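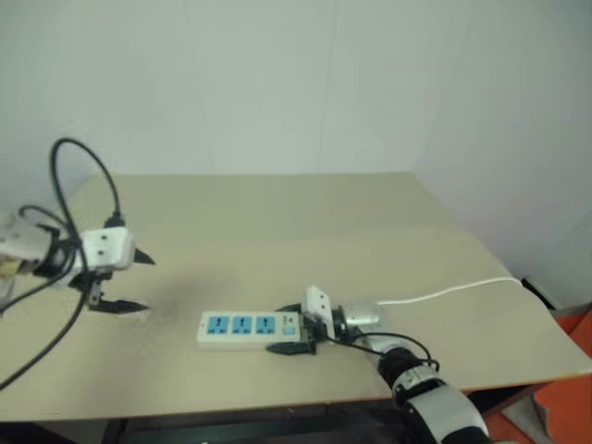 Last changed: December

# Setting Up a Shared Charging Table

Choose a table within reach of a wall outlet and clear it of paper and drinks. Staff at Arnlow should reserve the table on extension 518. 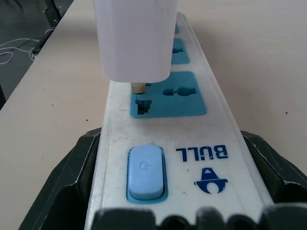

1. Add up the wattage of all chargers. The total must stay under 900 watts.
2. Lay the cord along the wall — never under a rug.
3. Label each charger with its owner's name.

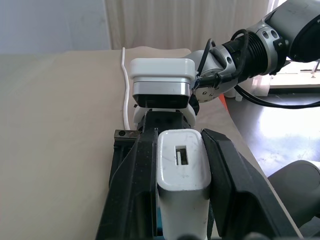
4. Unplug all chargers at closing time.

Report damaged cords to Apinya Srithong, Room 57.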